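Modlow Swimming Club – Minutes of the Committee Meeting, July

Present: Kwadwo Mahama (chair), Jummai Danladi, Fumiko Arai, Yayra Kpodo (minutes)
Apologies: Lamisi Frimpong
Meeting opened at 7:10 p.m.

1. Minutes of the previous meeting
Approved with one correction: the warm-up pool closes at 8:40, as posted on the pool door.

2. Open meet at Vusport
Entries stand at 187 swimmers and 859 individual swims. F. Arai reported that the 200m individual medley is over its heat limit. Agreed to cap it at six heats, slowest entry times to be withdrawn first and fees returned. Relay names are due at the desk 55 minutes before session two. Backstroke ledges will be used in lanes one to eight – the lane nine bracket is still out of tolerance.

3. Meet desk supplies
J. Danladi tabled the supplies list. Clear zip-top bags to be used for lane timers' slips, one per lane per session. Cost is within the desk budget.

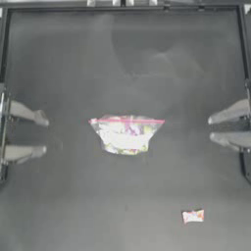

Item 3: clear bag with pink zipper strip.

4. Timing
The Hapeta touchpads were tested in lanes one to four. Lane three recorded two soft touches in ten trials. Y. Kpodo to retest at race pace and report before entries close. Manual watches remain the backup, two per lane. The Akex start unit passed its check.

5. Masters squad
Membership is 76. The early session moves to 6:15 a.m. from next month. K. Mahama noted that lane space is adequate for now – a second coach would be needed if numbers rise further. Deferred.
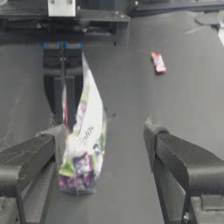 6. Actions
F. Arai: publish revised heat sheets.
J. Danladi: order bags and slips.
Y. Kpodo: lane three retest.
L. Frimpong: confirm officials for session two.

Meeting closed at 8:25 p.m.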